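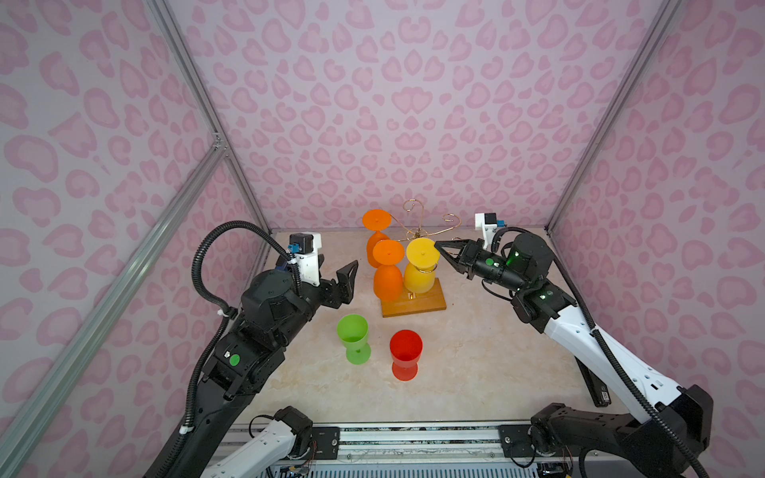 Student Project Forum: Two-Arm Cup Rack Task, Team Felus

Posted by b_odukoya (Faculty Advisor)
Team Felus has requested comments on its entry for the Ekbridge student showcase. The task is to place five stemmed cups on the drying rack, using both arms. Please keep replies on the subject of the task and its scoring.

Posted by kmutiso
On behalf of the team, thank you. Our present plan assigns the orange cups to the left arm and the yellow cup to the right. The green and red cups remain open for discussion. We have recorded around 1000 practice runs and would like to know whether members consider that sufficient.

Posted by sandhu_lab
In our view it is not. Our group moved to 4000 runs before the results were steady from one day to the next. The curled hooks leave little room for error when a cup is lowered foot up.

Posted by pladness
I respectfully disagree with the previous reply. Additional runs will be of limited use if every run begins with the cups in the same positions. I recommend varying the starting positions first — the team may then review the count.

Posted by kmutiso
The starting positions do vary, although only within a small area. We will widen it. May we also ask whether a cup that hangs at an angle receives full credit?

Posted by b_odukoya (Faculty Advisor)
Under the current rules, a cup receives full credit if it stays on the rack after both grippers have released it. Angle is not scored.

Posted by sandhu_lab
We request that this rule be reviewed. A tilted cup may block the next hook.

Posted by b_odukoya (Faculty Advisor)
The request is noted and will be discussed Saturday. The thread remains open until then.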